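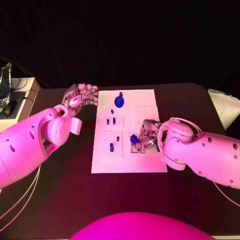
Progress report to the Fundier programme
Period from November to 17th January
Prepared by Kyriaki Theodorakopoulos, Lodby workshop

Dear all,

Thank you for your patience over the holiday weeks, and for the kind note that came with the second payment. We are in a good place with the two-armed cell, and I would like to take you through what has been done to it, what still annoys us, and what we mean to do with the next stretch of time.

Most of you will remember the state of things in November. The left wrist had developed a small amount of play, which we could feel by hand but which the joint readings did not show, and the fingers on the right hand were closing unevenly. Ashraf Hegazy took the wrist down to the bearing and found a clamping ring that had worked its way loose. He refitted it, checked the shell screws along both arms while he was at it (a slow job, there are plenty of them), and ran the arm through its full range for 16 hours before he was willing to call it finished. The play has not come back.

The right hand took longer. We sent it to Mahrous for new tendons in two of the fingers and had it back within 12 working days, a good deal sooner than we had feared. It then had to be calibrated again from scratch, and I must admit we underestimated that part. The first set of values left the forefinger stopping short of the thumb, and it was only on the fourth attempt that we were happy with the grip.

The task board is now the everyday test for the cell. It is a flat white board with raised plates on it, and the pieces are blue: thin pegs, a thicker rounded one, a small block and a large round knob with a short stem. We like it very much. The pegs show up any error in the fingertips straight away, and the left hand can be held open over the far corner while the right one works lower down, so we get a fair idea of how the arms behave when they share a small space. Ashraf has written a short morning routine around it, and the whole thing can be done before the kettle has been round twice.

Lighting has been a longer story than I expected. We have been working under strong pink light against the black backdrop, and it colours everything pale on the table, arms and board included. The blue pieces still stand out well, but we want to compare it properly with plain white light before settling on anything, and the Ultham team have offered to lend us their lamps for that.

Cabling is the item I am least pleased with. There are still white cables lying across the table beneath the arms, and one that arcs over the right arm near the wrist. We have ordered sleeves and clips, and the plan is to bring everything down behind the shoulder mounts – Ashraf reckons 2 days' work, with the cell switched off throughout.

Spending is within the budget we agreed. The tendon repair came out of the maintenance line, and we would like to move what is left in travel across to spare fingers, if you have no objection. A short reply by email would be plenty.

Next on the list are the cables, then the lighting comparison, then a longer run on the board with both hands working at once. You would be very welcome at Lodby for any of it.

With warm regards,
Kyriaki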